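Lallow host says the cleaning fee "covers" the broken lock?

zkpodo_travels
Okay, I need a sanity check. I booked a one-bedroom in Remthorpe through Lallow for five nights in April. Get there at 11 pm and the front door doesn't lock. Like, the bolt just spins! I message the host, nothing. I call the emergency line and they tell me to "wait for the host to respond." I ended up pushing a dresser against the door and sleeping maybe three hours. I moved to a hotel the next morning, $687 for the rest of the stay. Lallow has offered me a $100 coupon.
Zuweira

murthy_lane
Don't take the coupon!! Once you accept it they close the case. Ask for it in writing that the listing was unsafe.

gilhosts2
I host two places in Grilmont, so I'll be the bad guy here. Did you give the host a chance to fix it? Mine get 24 hours, and most of the time it's a ten-minute job. I'd refund the first night and that's it.

zkpodo_travels
He answered at 2 the next afternoon. I was supposed to sleep behind a dresser and wait?

N_Chacko
Gil, come on, a front door is not a dripping faucet. I had something similar (no heat, though, not a lock) and got $200 back plus my fees, but only after I called four times and kept asking for a supervisor. Save your call log, and send the hotel receipt with it.
Narayanan

gilhosts2
Fine, the lock is worse than heat. I still think the whole hotel bill is a stretch.

murthy_lane
Sorry, I've been slow today.
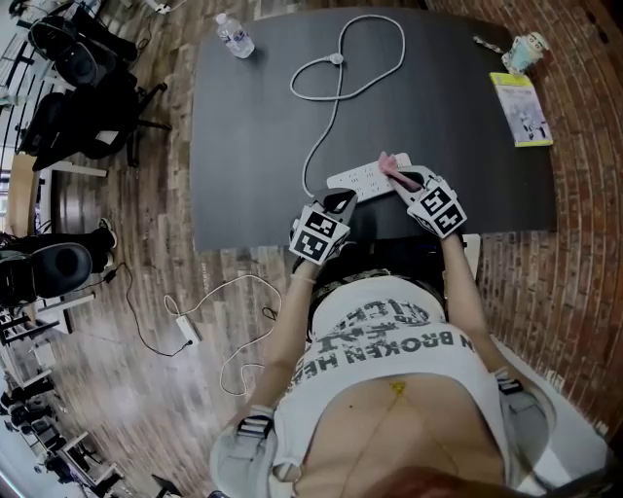

White power strip on the table

Anyway Zuweira, try your card company too. Mine wanted the messages with the times showing.

zkpodo_travels
Called again just now and got a supervisor. She's "reviewing" it. I'll post when I hear back.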